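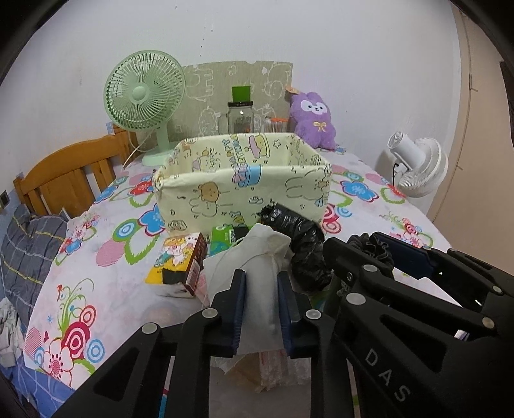

Small items and an open fabric storage basket on a bed with a flowered sheet.

Cudell, a maker of household textiles, will add a rectangular fabric storage basket to its nursery and bedroom line in February, the company said. The basket is sewn in pale yellow cloth printed with line drawings of bears, bunnies and clouds, with lettering around the rim.

The basket is meant for the loose goods that collect on beds and dressers – small boxes, tissue-wrapped packages, mesh bags, hair ties. It has no lid and no rigid frame. The walls bow in slightly at the top when the basket is empty, and product manager Catinca Pascu said the fabric weight was chosen so that it folds flat for shipping.

A first run of 1162 baskets will be sewn at the Stanciu workshop, with 300 held back for the Usadora store. Home trials covered 107 households. Csenge Bognár, who ran the trials, said most users kept the basket on a shelf and lifted it onto the bed for sorting. Cudell plans a larger size after the first run is sold. Prices have not been set.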